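Fliltbridge Community Board > Home and Household > Laundry and Linen

Thread: Line drying sheets indoors over winter

marrowfat
We moved into a ground floor flat in December and there is no outside space to hang anything. I have a heated airer (a Bornex, bought second-hand) and one small bathroom with a fan. Sheets and duvet covers are the problem. Folded over the airer they stay damp in the middle for the best part of two days and then smell like a church hall. Shirts and towels are fine.

I don't want a tumble dryer. There is nowhere to put it and the landlord has said no to cutting a vent.

What I do at the moment:

1. Wash at 40, full spin.
2. Shake everything out and fold the sheets in half lengthways.
3. Lay them flat for a minute and smooth the worst creases out by hand. 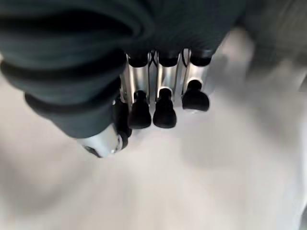 4. Hang over the airer, turn once before bed.
5. Iron the pillowcases only.

Is there a step I am missing?

tilly_k
Run a second spin on its own. Our machine will do a spin-only cycle and you would not believe the water that still comes out of a double sheet. It takes a few minutes and saves hours on the airer.

Also stop folding in half. You've got two layers sitting against each other and the air can't get between them. Hang the sheet over two rails so there's a gap down the middle, like a tent.

Ostler
Second spin, yes. Tent, yes. I'd leave the heat off though. A heated airer in a closed flat just moves the water from the sheets to the walls. We had black spots behind the wardrobe within one winter. Window open an inch and a dehumidifier running is the better way to spend the electricity.

marrowfat
How much are they to run? I looked at one by Luo that was 200 pounds and it put me off.

Ostler
Mine is 143 watts on the low setting, so work it out from your tariff. I run it in the bathroom with the door shut and the airer in there with it. A full load is dry by morning, sheets included. I didn't pay anything like 200, but I bought it in summer when no one wants one.

Pegbag
I disagree about the window. If you're running a dehumidifier you want the window shut, otherwise you are drying the street. One or the other. I've done it both ways and with the window open the tank hardly fills.

Ostler
Fair enough on that. I meant the window for people who don't have a machine. I should have put it better.

tilly_k
Going back to the creases, are you smoothing before or after they dry? I used to do it afterwards and it was wasted effort. Cotton takes the shape it dries in. If you pull the hems square while it's still damp and run your palm along them, you can get away without ironing a flat sheet at all. I do mine on the table as it's the right height for my back.

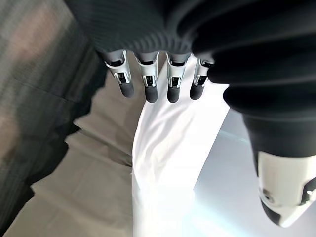

It matters more with the heavier weaves. A thin percale will drop its creases from its own weight if you hang it by the short side. Thick brushed cotton won't, and it takes twice as long to dry as well. We have a set of each and in winter the brushed set only goes on when I know I'll be in all the next day.

Pegbag
Depends on the bed. King size by the short side would be on my floor.

marrowfat
Mine are plain white cotton, nothing special. I have been smoothing before, but in a hurry. I'll try the hems.

As for the smell, is that just from slow drying, or is it the machine? It's a Brokis and was here when we came, so I have no idea how old it is.

Igor Kováčik
Could be both. Pull the rubber door seal back and wipe inside the fold. Then clean the filter and the powder drawer, and run it empty on the hottest cycle. If you only ever wash at 40 or below, do that once a month. Fabric softener makes it worse — it leaves a film in the drawer and the hoses. I gave it up years ago and the towels are better for it.

For the sheets, I fold them while there's still a bit of give in the cotton, leave them flat somewhere airy for an hour, then put them away. Fully dried on a hot rail they go stiff and hold every line.
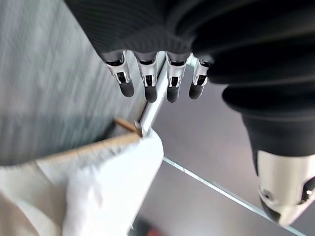

Pegbag thought that was asking for trouble, and that anything put in a cupboard with a bit of give left in it would be musty by the end of the week. Bone dry first, then fold, and if they're stiff, so be it.

Igor Kováčik
The hour is what finishes them off. I'm not saying put them away damp. If they still feel cool against your cheek they're not ready.

tilly_k
The cheek test is a good one. My mum did that with vests.

marrowfat
Update: did the extra spin and the tent last night. Fitted sheet dry in 18 hours with the heat on low, no smell. The duvet cover was still damp in the corners, so I turned it inside out and put it back. Cleaned the seal too and will not describe what was in there. Still thinking about the dehumidifier.

Ostler
Check the corners of the duvet cover before you hang it. They tuck into themselves in the drum and never open out again unless you push them.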